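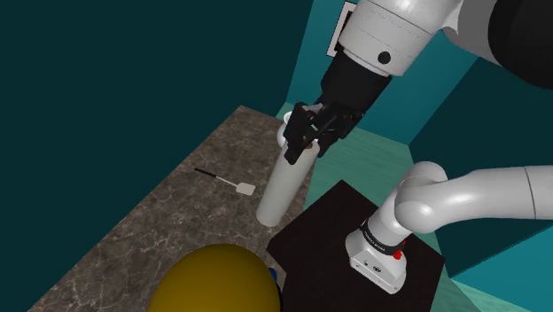 February, 4:15 pm
Posted by: sim bench notes, Gotby

OK, so the Teko controller settings are finally in and I got to play with the gripper on the kitchen counter setup! Same arm for everything, only the controller changes (Mets first, then Teko). I ran 11 grasps on the tall cylinder with each one and Mets dropped 3. Teko dropped none, but wow, it is slow coming down, and I had to bump the step limit up from 500 just to let it finish.
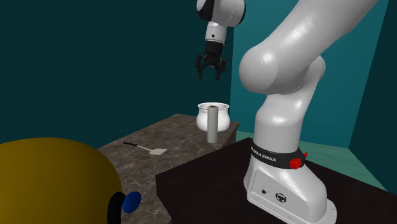 Fingers open over the cylinder and the pot.

I'm still not crazy about how close the pot is. The fingers need room to spread, so I want to try a sideways approach too. Logs are in the Gamwood folder, start at run 3,682. Spatula is next, tomorrow morning if the queue is free.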